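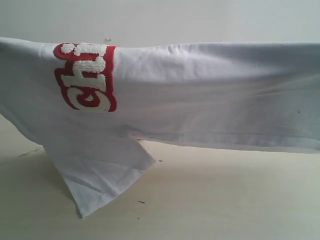

White tee, fuzzy white letters with a red border.

So I finally saw Zukby, and I have been boring everyone I know about it ever since, which means now it's your turn.

If you missed my post in January, Zukby is the little movie Roland Heywood shot in and around Brevgate, mostly with people who had never acted before. It had one of those releases where it plays in a handful of places for a week and then vanishes, and I managed to miss it twice. The first time I had a cold. The second time I drove all the way to Cundon and found out the listing I'd been looking at was for the week before. (I got a very good sandwich out of that trip, but still.)

Anyway! The Tapley picked it up for a short run and I went to the late afternoon showing, when the tickets are cheaper and you can sit wherever you like. I took the aisle seat six rows back. If you've never been to the Tapley, it's an old single screen with a balcony they only open in the summer, and the sound is a little boomy, so you lose a word here and there. I didn't mind too much. Half of this movie is people mumbling in kitchens anyway.

The story is pretty simple. Two sisters inherit their uncle's video store in 2000, right when it's still making money but you can sort of feel the floor starting to tilt. The older one wants to sell. The younger one wants to keep it open and add a snack counter. They argue about the snack counter for what must be a third of the running time, and I would have watched them argue about it for another hour. There's a bit where the younger sister tries out a secondhand popcorn machine before opening, and the camera just stays on her face the whole time while you listen to it rattle. I laughed so loud that the man in front of me turned around.

It runs 72 minutes. I want to stand up and applaud for that alone. I've gotten so used to movies that go past the two-hour mark out of habit that I kept waiting for a whole extra section to show up, and then the credits rolled and I was out on the sidewalk and it was still light. I had time to go to the grocery store! More of this, please.

I've been thinking about why it worked so well on me, and I think a lot of it is that Heywood lets people be busy. Everyone in the movie is doing something while they talk. They're rewinding tapes or scraping price stickers off cases or looking for the other shoe. So many small movies have people standing at windows being sad, and I'm sure that's cheaper, but I start thinking about my laundry. The older sister has her biggest scene while she's trying to get a key off a key ring. You know how that goes, with your thumbnail? She's saying this really painful thing about their uncle and she cannot get the key off the ring. I got a little teary and my thumb hurt.

Now, the stuff I didn't love. There's a boyfriend, and I couldn't tell you one thing about him except that he owns a truck. He comes in, he moves some shelves, he says something supportive, he leaves. I guess you could argue that's the point, but I think he was left over from a longer script. And the music is too much in the last stretch. It's all piano, very plinky, and it comes in right when the sisters are having a perfectly good silence. I wanted to reach up and turn it down.

I also went back and forth on the ending, which I won't spoil, except to say that you don't find out about the snack counter. My sister saw it the next night because I wouldn't stop texting her, and she was furious. She called me from the parking lot. Her view is that if you spend that long on a snack counter you owe people a snack counter, and she isn't wrong, but I liked leaving before it got decided. We talked about it for almost an hour, and then about our own stuff for a while, so I'm giving the movie credit for that too.

It did send me down a hole with Heywood's earlier movie, Cold Counter, which I'd never heard of until the woman at the Tapley box office brought it up. That one's set in a butcher shop (he does like a counter) and it's rougher, with some line readings that made me wince. But there's a long dinner scene in the middle that has the same thing going on, everybody passing dishes and talking over each other, and you can see him figuring it out. I'd start with Zukby and then go back if you're curious.

The Tapley is keeping it for two more weeks, early show only on most days, so call first and learn from my Cundon mistake. Parking behind the building is free after five. Bring a sweater, they run the air conditioning like they're storing fish in there.

Next up I'm hoping to get to the Brevgate shorts program, which has a stop-motion one about a lighthouse that a couple of you have emailed me about. If anyone has seen it and thinks it would be okay for a nervous nine-year-old, let me know in the comments, my nephew is visiting and he has strong feelings about the ocean.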